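The Figueiredo Bottle Pages: plain containers and the tables we stand them on
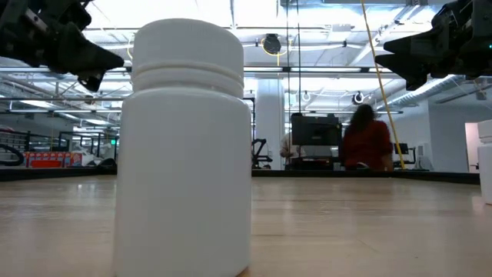
Issue 5, page 3

Welcome back, and thank you for coming round again. If you are new to the Bottle Pages, this is the corner of the newsletter where we put up pictures of very ordinary containers and say a few words about them, and where our readers (who turn out to be a patient and generous lot) write in to tell us what they keep in theirs. We have done tins and we have done jam jars, and in April we did the stoneware crocks, which brought in more letters than anything else we have printed. This time it is the turn of the plain white plastic bottle, and I must confess I have been looking forward to it more than is quite sensible.

I grew up in a house where no good bottle was ever thrown away. They went under the sink, then into the shed, and when the shed was full they went on the shelf over the stairs, and every one of them came in for something in the end. So I have a soft spot for the sort of bottle that has no label on it and could hold nearly anything.

The bottle

A wide, round, upright one, in a matt white that lets just a little of the light into it. I am very fond of that finish. Glossy white plastic can look rather hard, whereas the slightly cloudy kind has something of a candle about it, and you can see how the brightness gathers down the right-hand side and softens as it goes round. With no label in the way you get the whole smooth body to look at, from the shoulder downwards.

The cap

A rounded white screw cap, a little narrower than the bottle itself, so that the whole thing has the look of somebody sturdy in a small hat. I do like a screw cap on a kitchen or workshop bottle. Flip lids are handy enough, but the little hinges go, and then you are left hunting in the drawer for a cork that nearly fits. If you are reusing a bottle with a screw cap, wash the cap separately and let it dry upside down on a cloth – it is the inside of the thread where old soap likes to hide.

The neck

Two ridges run round just under the cap, one above the other, and I think they are the making of it. Without them the bottle would be all one smooth white shape. A reader in Donunville wrote to us once that she ties her labels on at the neck with garden string, and ridges like these would be just the place for it. A luggage tag does very well, written in pencil, and you can turn it over when the contents change.

The table

Honey-coloured wood, quite pale, with a long grain running away towards the back, where there is a dark raised edge to finish it off. The lights overhead have left soft bright streaks along the top, mostly to the right of the bottle, and I find them rather lovely. Pale wood is a kind background for white things. Put the same bottle on a white worktop and you would hardly find the edges of it, and on a very dark one it would look as though it had been cut out with scissors!

The room behind

A big, bright indoor workspace, with the ceiling left open so that you see the white beams, the ducts and the long fluorescent lights. There is a yellow cable coming down at a slant behind the table too, and it is one of the few strong colours in the whole view, along with some red and orange. I have gone back to look at that cable more often than I would like to admit.

A few notes for keepers of bottles

Our own shelf at Figueiredo has two families of white bottle on it, the Pellix ones, which come in 200 ml and 1000 ml, and the Bralivis ones, which are a bit taller and have a cap that squeaks. We use the small ones for hand cream and the large for laundry liquid. Please do label yours, even if you are quite sure you will remember, and please never put anything from the garage into a bottle that might find its way back to the kitchen. Two of our readers asked about cloudy marks on the inside: warm water, a spoonful of bicarbonate and a good long shake, then leave it overnight with the cap off.

Letters about bottles, caps and stoppers are welcome until the next issue goes to print. We already have a fair pile on the subject of funnels, so those will have a page to themselves.

Page put together on Saturday, June 11, 2022.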